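The Arm Was the Cheap Part

What a small refurbishing shop learned by writing a budget for a robot, then writing it again

I have a soft spot for spreadsheets that went wrong. So when Rhodri Maddocks offered to show me all 6 versions of the budget his shop drew up before it bought a robot arm, I cleared the afternoon, drove out to Stasness and let him buy me a sandwich.

Rhodri runs Kastik, which takes in retired office computers, tests them, swaps out parts and sells them on. Desktops mostly, the big towers that schools and insurance offices get rid of by the pallet. Last year the shop handled 1,194 of them, and every one was opened by a person with tired wrists. He'd wanted help on the bench for ages. In January he finally sat down to work out what it would cost.

Version one of the budget has a single line on it. It says "robot," and next to it is the list price of an arm (he asked me not to print the number, but he did say it was less than the van). "I really thought that was it," he told me. "You buy the robot, you plug in the robot."

Version two is where it gets interesting! That's when the quote from Cunis came back, the outfit that was going to do the setup, and the arm was suddenly less than a third of the total. The rest went to the gripper, the camera, the table, mounting hardware, wiring, a few days of somebody's time to get it moving, and a few more for when it wouldn't. There was also a line called "fixturing" that Rhodri had to look up.

I had to look it up too, so don't feel bad. It's whatever holds your parts in the same place every time, so the arm can find them again. In a big factory that can be a beautiful piece of machined steel that costs more than my car. The first price he got was for something along those lines, one per computer model, and he very nearly dropped the whole project over it.

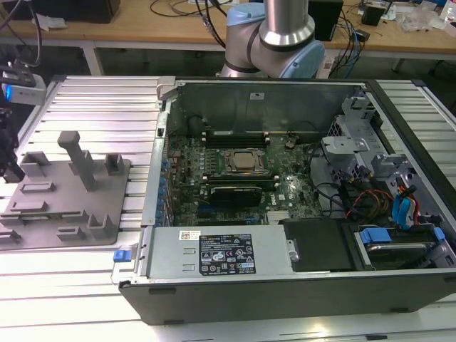

Euan MacBrayne talked him out of quitting. Euan does the technical side at Kastik and he'd been printing brackets and little jigs at home for years, and his argument was that a shop like theirs would be changing its mind every other week anyway. Why pay for steel when you don't know where the slots should go? They bought a decent 3D printer and a stack of filament, gave it a line of its own in version three, and crossed out the machined plates. Euan says he threw away up to 2 designs a week that spring, and he said it so cheerfully that I think he'd have liked it to be more.

The table was another argument. Rhodri wanted to use a wooden bench they already owned, which would have cost nothing. Euan wanted slotted aluminum, so things could be bolted down, moved over an inch and bolted down again. Euan won, and Rhodri now calls it the best money in the whole budget, though he grumbled about the price of the bolts for quite a while (I got the grumbling again over lunch).

Then there's the stuff that isn't on anybody's quote. Cables, for one. Version four has $1,000 set aside under "bits," and they went through it before summer on extension leads, adapters, brackets, spare fingertips for the gripper and a second set of screwdrivers after the first set wandered off. If you're drawing up one of these yourself, please give your bits a proper line. Make it bigger than feels polite.

You also need things for the robot to practice on. Kastik had an advantage there, with old machines stacked to the ceiling, but even those had to be paid for. A tower that spends three months being used for trials is a tower you haven't sold. Rhodri started pricing them in at what he'd have gotten for them, and I thought that was pretty sharp. He also decided to stick with one case layout to begin with. Memory sticks and drives come out of different makes in different ways, and every extra layout means more fixtures, more trials and more of Euan's evenings.

Euan's evenings are version five, by the way. He'd been doing all of this on top of his regular job, and it was his wife who pointed out that his hours didn't appear anywhere. Once they were in, the payback date slid by more than a year. Rhodri went quiet for a couple of days and then rang Vakulenko, a supplier he'd been putting off, to ask about renting the arm with an option to buy. They said yes. Version six is the rental version, and it's the one he signed.

I asked whether he'd have started if he'd seen the last sheet first. He thought about it through most of a pickle. Probably, he said, but he'd have done the rental from day one, and he'd have asked to visit somebody else's bench before he spent a cent. He's had a few calls since from shops about his size, and he sends them all six versions, mistakes included. The seventh is already open on his laptop. It has a second gripper in it, and Euan hasn't been told yet.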